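How to Descale a Kettle with Citric Acid

Print this page | E-mail to a friend

In Gisden the water is very hard, and after one month a new kettle has already a white crust on the bottom. I tried vinegar for years, but the smell stays long. Citric acid is cheap and works faster.

You need 30 grams of citric acid powder and 1,000 ml of cold water. Unplug the kettle and pour out the old water. Put in the fresh water first, then the powder, and stir with a long spoon. Plug the kettle in again and heat until small bubbles come, but do not let it boil - strong steam from the acid makes you cough. Switch off and wait 13 minutes.
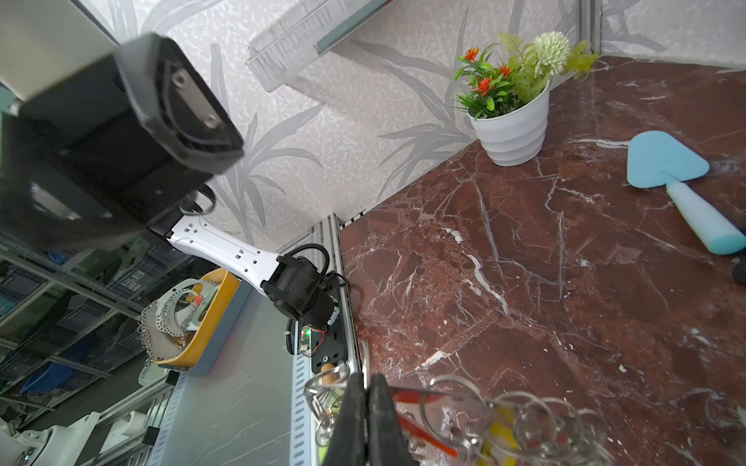 Teodoro Esteban wrote to me that he leaves the mix overnight without any heating, and the crust comes off as well, only one should not forget it and make tea in the morning.

Pour everything into the sink and rinse the kettle five times. If there is a loose filter in the spout, take it out and brush it with an old toothbrush. Then boil one full kettle of clean water and throw it away. When a brown ring stays at the bottom, repeat with the same amount of powder. Never mix the acid with bleach.

Share (5) | Comments (13)

Related
Cleaning a Shower Head in Hard Water
Ristance Tea Towels: How to Wash Them
Water Hardness in Dukbridge and Gisden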